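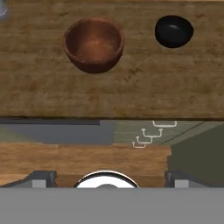 A brown bowl and a smaller black one on a wooden tabletop.

Setting the Line: How a Chapter Book Gets Its Shape

Between the picture book and the full-length children's novel lies a format that most adults read past without noticing. The trade calls it the early chapter book. It is usually a paperback, slightly smaller than a standard novel, and it is meant for a child who can decode words but tires quickly. The story may be slight. The page is built with a good deal of care, and most of the decisions behind it are made before an illustrator has been hired.

Tinlow, a small children's list based in Udolden, publishes two such series. The older one, Plema, follows a ferry crew on an inland sea and has been in print long enough to have gone through three page designs. The differences between them show fairly well what a designer can and cannot do for a new reader.

The first design was a novel page made larger. The type went up in size, the margins stayed where they were, and the text was justified on both sides. With a short line and large type, justification leaves very few word spaces to absorb the slack, so the gaps between words varied widely from one line to the next. An experienced reader ignores this. A child who is still using the space to find where a word stops can be slowed by it, and teachers who used the books in class reported that children lost their place near the right-hand edge.

The second design dropped justification and set the text ragged right. Hyphenation was switched off at the same time. This solved the spacing but raised another difficulty: long words fell to the next line and left deep notches in the right margin, and some children took a very short line for the end of a paragraph. The remedy was editorial. Copy editors were given proofs with the worst lines marked and asked to change a word here and there until the edge settled.

The present design starts from line breaks by sense. Where possible, a line ends at a natural pause in the sentence, so that a preposition stays with its noun and a speaker's name stays with the verb. It is slow work. Software can set the basic rag, but it does not know that "up the" makes a poor line ending for a seven-year-old. Each page is read aloud at proof stage, and breaks that cause a stumble are moved by hand. A change on one line usually disturbs the four or five that follow.

Length is controlled just as closely. A volume in the Plema series has a ceiling of 3,000 words for its first stage, and the most recent came in at 2,672. The ceiling has less to do with stamina than with paper. Books of this kind are printed in sections, and the page count has to be a multiple of eight or 16 if blank leaves are to be avoided at the back. Once the type size, the leading and the number of drawings are fixed, the word limit follows from them by simple arithmetic. An author who goes over it must lose either words or a picture.

Vocabulary is treated more loosely than many parents suppose. Tinlow does not work from a closed word list. Its house notes ask that an unfamiliar word appear at least twice within a chapter, the first time in a sentence that would still make sense without it. Proper names are the exception. They may be as odd as the author likes, provided that no two leading characters share an initial letter. Children at this stage often identify a name by its first letter and its length, and two names that look alike will merge.
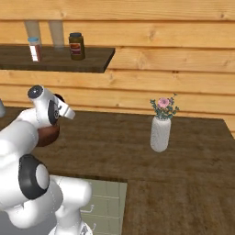 A white robotic arm over the counter, with two jars on the shelf behind.

The choice of paper is less visible still. The series is printed by Arsenault on an uncoated, off-white stock with high opacity. Opacity matters because the type is large and black, and a line showing through from the other side of the leaf sits exactly in the white space between the lines being read. Designers reduce the effect by lining up the text on both sides of the sheet to a shared grid, so that whatever does show through falls behind printed words. The grid has to be kept even on pages with drawings, and for that reason the pictures in these books tend to be a whole number of lines deep.

Pictures also govern where the page turns. In a picture book the turn is a dramatic device. In a chapter book it is mostly a risk, for the reader has to hold half a sentence in mind while handling the paper. The current Plema design ends every right-hand page on a full stop. Left-hand pages may run over, as the eye only has to cross the gutter. This one rule accounts for more late rewriting than any other — authors new to the series are warned of it in their first letter from the editor.

Binding is the weak point. A glued spine on a thin book does not lie flat, and a child reading with a finger under the line has only one hand left to hold it open. Sewn sections would help but push up the unit cost on short runs. Tinlow has settled for a more flexible glue and an inner margin wide enough that no word sits in the curve of the page. The wider margin takes a few characters from every line, and those characters have to be found again elsewhere in the book.

A fourth design is in hand, with a slightly taller page. The first volume to use it is due in August.

Related articles
Why picture books have 32 pages
Reading aloud from proof: notes from the desk
Series fiction and the second volume problem
Endpapers, and what they are for
Large print for younger readers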